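Reporting period: through May
Project: Wakivetti moot problem archive and bench memo service
Prepared for: Nieto program office

## 1. Status

The work is on schedule except for item 2.3. The archive now holds 1320 documents from past moot court competitions: problems, bench memos, score sheets and clarification notices. All have been converted to searchable text. Citation checking is complete for the labor and employment problems and has started on the administrative law set.

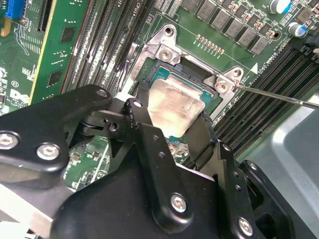

*Gripper fingers on either side of a processor.*

## 2. Work completed

2.1 Citation checking. Each authority cited in a problem or bench memo is compared with the reporter citation and the pinpoint page. Errors are logged in the Rivetard tracker and are not corrected in the source file. The corrected text is issued as a separate version with its own number. Most errors found so far are wrong pinpoints. A smaller group are cases that were later reversed or vacated, and these are flagged for the faculty reviewers.

2.2 Permissions. Authors of 60 problems were asked for consent to republish. Consent forms for 18 of these are still outstanding. Those problems stay in the closed part of the archive and don't appear in search results.

What happens to a problem if its author can't be reached?

It stays closed, and only the title, the year and the area of law are listed. The request is sent again at the start of the next academic year.

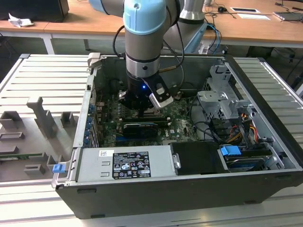
Why are bench memos kept apart from the problems?

Bench memos set out the arguments judges expect to hear, so a team that reads one before oral argument has an advantage. They are released after the final round of the competition that uses the problem.

2.3 Score sheets. Conversion is late. Older sheets use three scoring scales, and totals can't be compared until they are mapped to one. A draft mapping has been written and tested on the preliminary rounds. Semifinal sheets carry handwritten adjustments by the bench, and the draft doesn't handle these.
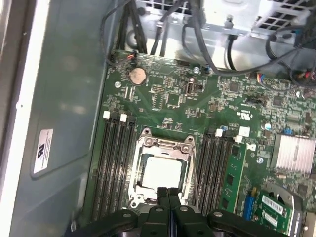 *Open desktop case: motherboard with a processor seated in the socket.*

## 3. Access and use

Student editors at the Skoltport site have had read access since the start of the spring term. Their comments concern search mostly. Searching by statute works as specified. Searching by procedural posture (motion to dismiss, summary judgment, appeal) returns incomplete results, as the field was left blank in many of the older records. Posture is being entered by hand from the statement of the case, beginning with problems that have full consent.

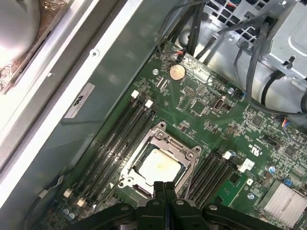
Where a problem raises a cross-appeal, both postures are entered. The style guide has been changed to say so, and records entered under the earlier rule will be reviewed in the same pass.

## 4. Budget

Spending is within the approved lines. Part of the travel line was not used, and we request permission to move it to proofreading. No other change is requested.

## 5. Next period

- Finish the scoring map, including bench adjustments
- Send second consent requests
- Complete posture entries for open problems
- Begin citation checks on the First Amendment set

A decision on the travel line is needed before the proofreading contract can be renewed.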